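Notebook, February, sheet 24
Crew list transcription and relative matching

Picked up from the previous sheet. Decha Phetsri finished keying the second crew ledger for the steamer Inthanon before lunch. It runs to 441 entries, with 40 flagged as uncertain. Most of the flags are surnames where the clerk used the same stroke for n and u, and a few are birthplaces given only as a parish.

Purpose of this stage: link the crew entries to the family sheets that were sent in, so that each man on the list who died in the First World War has at least one parent or sibling attached. Where no link can be made, the entry stays as it is and the field is left blank. No guesses in the main table. Guesses go in the remarks column with initials.

Matching rule as used today. Surname must agree after spelling is levelled. Forename must agree or be a known short form. Birth year may differ by two either way, as ages on the crew lists are often wrong, and men under age tended to add a year or more. Birthplace counts as support only. I had been using next of kin as a hard test, but this threw out good matches where the mother had remarried, so it is now support only as well.

Checked the rule against the Corneo family, where the answer is already known from the baptism register. Three brothers, two of them at sea. The rule found both. It also offered a cousin with the same forename as the younger brother, born a year later. The two cousins are easy to confuse and at least one printed roll has merged them. Separated by father's name: Luigi for one, Pietro for the other. Note added to both records.
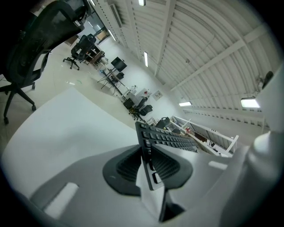
The Bellomero line is less tidy. The family sheet gives a great-uncle lost in 1917, buried abroad, no cemetery named. The ledger has a Bellomero discharged sick in 1916 and not signed on again. If this is the same man, he either joined another ship or went into the army. Tarek Zein thinks army, on the grounds that a younger brother was already serving. I would not put that in the table yet. Need the discharge register for the second half of 1916, which has not been ordered.

Keying errors. Decha and I each keyed the same two pages without looking at the other's work, then compared. Differences were nearly all in dates, where day and month had been swapped. Forenames were good. From now on the month is typed as three letters.

The full index, both ledgers plus the family sheets, now stands at 3,000 lines. Sorting by surname is still quick. Sorting by ship is slow and puts Vasus in two places, once with a trailing space. Trailing spaces removed throughout and the sort run again. Vasus now sits in one block.

To do
Order discharge register, July to December 1916.
Go through Decha's flagged entries against the originals, n/u cases first.
Write to the Bellomero descendant and ask whether any letters or a memorial card survive.
Ask Tarek for the page reference on the younger brother's enlistment. His note gives the regiment and nothing else.
Back up index before any further merging.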